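Sulmont countertop stand: common questions

Does the stand need to be fixed to the table?
No. The pole screws into the round base and the base rests flat by its own weight. On a slick top, put a sheet of paper under it. 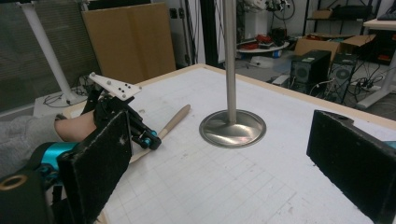
Can the pole be shortened?
No. Order the 2-part pole, item 174.

How is the steel cleaned?
Soft cloth, mild soap. No scouring pads.

2 comments

Doina Shehu: Does item 174 fit the older base?

Henok Assefa: Yes, same thread.

4 shares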